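Chapter 2

Windows and the Heat Balance of a Room

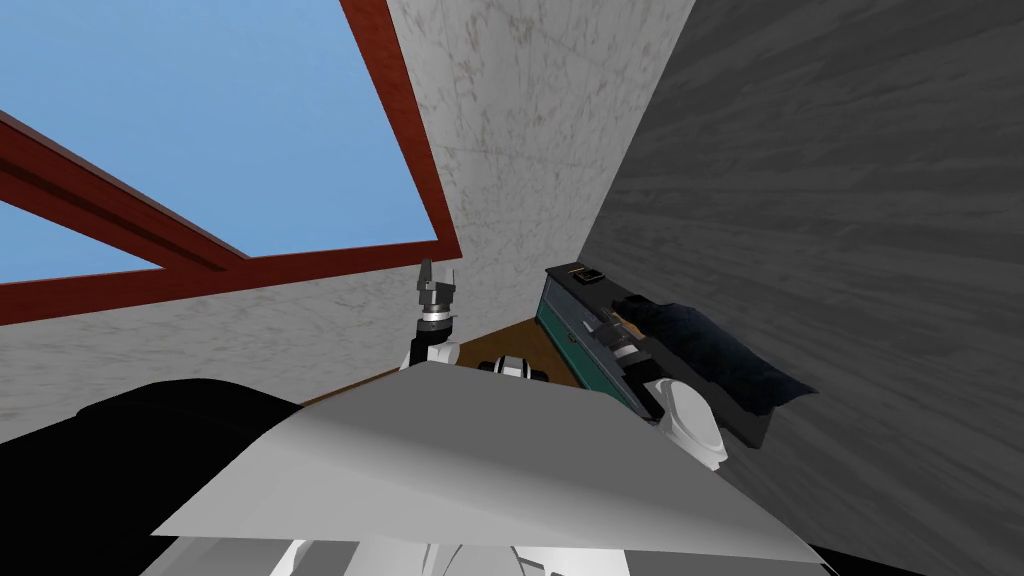 Figure 2.1 A large window with a red frame, beside a pale wall with a marble-like surface (computer rendering).

2.1 Scope of the chapter

The previous chapter dealt with the flow of heat through solid walls, floors and roofs. In each case the element could be treated as a stack of layers, each with a known thickness and a known conductivity, and the rate of loss followed from the difference in temperature between the two faces. Windows do not fit this treatment so well. Glass lets sunlight into the room while heat leaves through it, the frame conducts at a different rate from the pane, and the joints between frame and wall admit air. A window must therefore be described by several quantities at once, and these quantities do not always move in the same direction when the design is changed.

The chapter sets out those quantities, shows how they are combined for a whole window, and then uses them to draw up the heat balance of a single room. Cooling loads in summer are mentioned only where they affect the choice of glass. They are treated fully in Chapter 5. Daylight as a matter of visual comfort is left to Chapter 7.

The reader should be familiar with the definitions of thermal resistance and thermal transmittance given in Section 1.3, and should be able to add resistances in series without reference to the worked examples.

2.2 Terms used

Glazing. The transparent part of the window, whether a single pane or a sealed unit of two or more panes.

Frame. All fixed and moving members which hold the glazing, including any dividers between panes. Where a divider is only applied to the surface of the glass, it is counted as part of the glazing and a small correction is made for it.

Reveal. The surface of the wall opening between the frame and the face of the wall. The depth of the reveal affects both shading and the temperature of the wall near the frame.

Transmittance (U). The rate of heat flow through one square metre of an element for a difference of one kelvin between the air on either side, in watts per square metre kelvin.

Solar gain factor (g). The fraction of the sunlight falling on the glazing which ends up as heat in the room. It includes both the part which passes straight through and the part which is absorbed by the glass and then given off inwards.

Edge loss. The additional heat flow along the line where glazing meets frame, expressed per metre of that line.

Air leakage. The volume of air passing through the closed window per hour at a stated difference in pressure.

Older tables often give a single value of U for "window" without saying whether the frame is included. Such values should be used with caution. A value measured at the centre of the pane may be well below the value for the complete window, and the error grows as the window becomes smaller.

2.3 Paths of heat loss

Heat leaves a room through a closed window by four paths. The first is through the glazing itself. In a single pane, the resistance of the glass is very small, and nearly all the resistance of the assembly comes from the thin films of still air on its two faces. Doubling the thickness of the glass has little effect for this reason. In a sealed double unit, the gap adds a resistance of its own, which depends on the width of the gap, the gas with which it is filled and the nature of the glass surfaces facing it.

The second path is through the frame. Timber and hollow plastic sections conduct slowly. Plain metal sections conduct quickly, and need an insulating break between their inner and outer parts if condensation is to be avoided. The colour of a frame has no bearing on its conductivity, although a dark outer surface will become warmer in direct sun and will expand more.

The third path is along the edge of the glazing, where the spacer bar of a sealed unit forms a bridge between the panes. Its importance depends on the length of the edge compared with the area of the glass. A window divided into many small panes has a long edge and loses more heat than an undivided window of the same size, all other things being equal.

The fourth path is air leakage. It differs from the other three in depending on wind as well as temperature, and it cannot be worked out from drawings. It must be measured, or an allowance must be made based on the age and type of window.

2.4 Transmittance of the whole window

The first three paths are combined as follows:

U(window) = [A(glass) x U(glass) + A(frame) x U(frame) + L x E] / [A(glass) + A(frame)]

where A is area in square metres, L is the total length of the glazing edge in metres, and E is the edge loss in watts per metre kelvin. The areas are those seen in elevation. Any rebate in which the glass is hidden by the frame is counted as frame.

Example 2.1. A window has 1.5 square metres of glass with a U of 1.2, and 0.5 square metres of frame with a U of 1.6. The edge is 5 metres long and the edge loss is 0.06. The three terms of the upper line are 1.8, 0.8 and 0.3, giving 2.9 watts per kelvin. Dividing by the total area of 2 square metres gives a U of 1.45 for the window.

The edge contributes about a tenth of the loss in this case. If the same glass were divided into six panes, the reader may confirm that the edge term would rise sharply while the glass term fell only a little.

2.5 Gain from the sun

The gain through a window at any moment is the product of the glass area, the solar gain factor and the strength of the sunlight on the plane of the glass, less any reduction for shading. The strength of the sunlight depends on the direction in which the window faces, the height of the sun and the state of the sky. Under an overcast sky, the light is spread more evenly and the direction matters less.

For a glass area of 1.5 square metres, a g of 0.5 and sunlight of 400 watts per square metre, the gain is 300 watts. With the window of Example 2.1, and a difference of 20 kelvin between room and outside air, the loss by the first three paths is 58 watts. The window is then a net source of heat. The position is reversed as soon as the sun leaves the glass, and over a winter day the balance turns on how many hours of sunlight are received.

The timing of the gain also matters. A room with heavy inner surfaces – stone, brick or thick plaster – stores part of the gain and gives it back during the evening. A room lined with light board warms quickly and may have to be ventilated, in which case the gain is lost.

2.6 The Erkonell measurements

Much of this chapter draws on records kept in a pair of test rooms at Erkonell by Annag Morrison and Henrike Rothe. The rooms were alike except for their windows, and the set of readings used here covers February, with the heating held at a constant setting. The data were prepared for this book by Kamonchanok Chaimongkol, and the full tables are given in Appendix C.

Two points should be kept in mind when using them. The site is exposed, so that air leakage is higher than would be found in a sheltered street. The reveals are also unusually deep, and the solar gain in the early morning is lower than the direction of the glass would suggest. Corrections for both are worked through in Section 2.9.

2.7 Order of the remaining sections

Section 2.8 deals with the measurement of air leakage. Section 2.9 applies the whole method to the test rooms. Section 2.10 treats condensation on glass and frame, and Section 2.11 covers shutters, blinds and curtains, whose effect at night is often neglected in simple calculations. Problems are given at the end of the chapter. Those marked with a star require the tables in Appendix C.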